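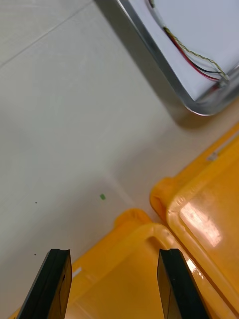 Red and black wires beside a twisted pale pair, on a white surface.

Sorting Small Salvaged Parts: Tray and Bin Method

By Blagoje Janevski
Last updated August 9, 2024

This procedure covers the sorting of small electrical parts after teardown: micro motors, wire harnesses, round and rectangular circuit boards, and loose connectors. It starts at the point where the parts are already out of their housings. Teardown is covered on a separate page, as is battery removal. Do not bring any cell or pack to the sorting table.

What you need

A flat table, white or light in color
A shallow metal tray with a raised rim
Plain white paper, cut to fit the inside of the tray
Four open plastic bins of the same size
Plastic tweezers
A multimeter with a continuity setting
Small resealable bags
Labels and a permanent marker

I use bins from Hakau in yellow. The color is not important as long as it is different from the paper and the table. Transparent bins are harder to work with, as the bottom of the bin and the table surface read as one plane and short pieces of wire get left behind.

Preparing the tray

Wipe the tray with a dry cloth and check the corners. Screws and clipped wire ends collect there.

Cut the paper so that it lies flat with a small gap on all sides. If it rides up against the rim, trim it. A curled edge lets parts slide underneath. Replace the paper when it is marked or torn, and at the start of every new batch.

If the tray has rubber feet, check that all of them are touching the table. A tray that rocks will roll a motor into whatever is next to it.

Metal trays conduct. The paper keeps bare terminals off the metal, but it is not a static control measure. For boards with exposed logic chips, use a grounded dissipative mat in place of the paper and wear a wrist strap.

Assigning the bins

Use one bin for each of the following:

Bin 1: motors
Bin 2: harnesses and loose wire
Bin 3: boards
Bin 4: hold

The hold bin is for anything that cannot be identified in 60 seconds. It is emptied last and looked at separately. Do not skip it. Without a hold bin, unknown parts go in with whichever type they look most like, and they come back later as a wrong count.

Label the bins on the outer side, facing the operator. Labels on the inside floor are covered as soon as the first parts go in.
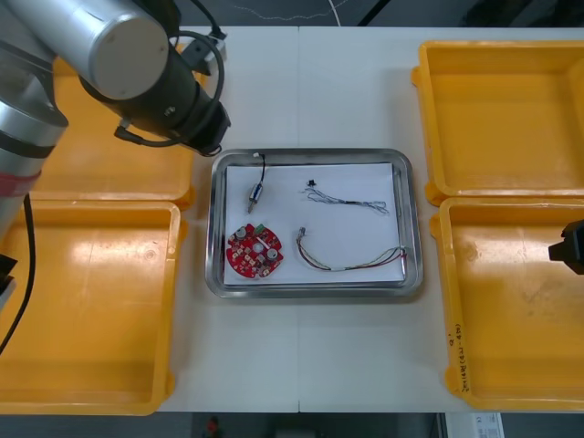

Bin position has more effect on sorting time than bin size. Each bin should be reachable without passing a part over another open bin, since a dropped connector will otherwise end up in the wrong type. Two bins on each side of the tray meets this requirement and leaves the long wires room to lie flat. Keep the load on the paper low as well. One micro motor, two harnesses and a round red board make a reasonable set: every part has clear paper between it and the next, and the motor's short black lead can be followed to its white connector without moving anything. If two harnesses are touching, separate them before picking up either one.

Sorting sequence

1. Place a small group of parts on the paper. Pour nothing directly from a bag or box. Lift parts out and set them down.

2. Untangle before sorting. Hold the harness by the connector housing and free it from there. Pulling on the strands loosens the crimp, and the damage is usually inside the housing where it cannot be seen.

3. Move the boards first. Hold them by the edge. Do not grip tall capacitors, as the leads fatigue quickly when the can is used as a handle. Set boards down component side up and do not stack them.

4. Move the motors second. Pick them up by the body. If the motor has a lead attached, pick up the connector in the same movement so that the weight of it does not hang from the solder joints.

5. Move the harnesses third. Lay each one in the bin as a loose coil. Do not wrap it around your fingers and do not tie it.

6. Move whatever remains to the hold bin.

7. Check the paper, then lift it and check under it.

8. Check the floor around the table. A light tiled floor makes this easy for dark parts and difficult for clear or white ones – get down low and look along the tile, not straight down at it. Crumbs of green insulation show up well. Short white terminals do not.

Handling harnesses

Harnesses cause most of the delays. Sort them by condition first and by type second.

Complete: both ends terminated, insulation intact along the full length. Bag and label.

Partial: one end terminated, the other cut or frayed. These are still useful for repair leads. Trim the frayed end square before bagging. Do not strip it until it is needed.

Scrap: insulation split or melted, or the conductor broken inside the insulation. A broken conductor can often be felt as a soft spot when the wire is drawn slowly between two fingers. Confirm with the multimeter.

Do not identify a wire by its color alone. Red and black side by side are often a supply pair, but small appliance makers are not consistent about this, and twisted pairs in pale colors may carry a sensor signal or a motor supply. Test for continuity, write down the result, and mark the bag.

Bagging and labels

One type per bag. Write the label before the bag is filled. A usable label has the part type, the source unit, the condition, and the initials of the person who sorted it. Senad Jurić also adds the connector pin count, and I have started doing the same for harnesses, as it saves opening the bag later.

Bags are filed in drawers by type. We moved from Zaltow drawers to Umel drawers in March. The Umel dividers can be shifted without emptying the drawer. Either will do.

Limit each drawer to 700 bags. Above that the rear rows are compressed and boards start to bend.

Common problems

Parts slide on the paper. The paper is too smooth or the table is not level. Use uncoated paper and check the table with a spirit level.

Glare from the tray rim or the bin floor. Move the lamp to the side or lower its output. Glossy bins reflect overhead light strongly, and a small silver part inside a bright patch is easy to miss. Tilt the bin when checking that it is empty.

Motors roll. Lay them with the shaft pointing toward the nearest bin and away from other parts. A strip of folded paper placed alongside will stop them.

Hold bin fills up. The batch is too mixed. Stop and split it by source unit before continuing.

Harness count does not match the teardown sheet. Look in the boards bin first. A thin harness will catch on a board edge and travel with it.

Cleaning up

Empty the hold bin, discard the paper, and wipe the tray. Return the tweezers to the drawer with the tips closed. Used paper goes in general waste only after it has been checked for terminals and clipped leads.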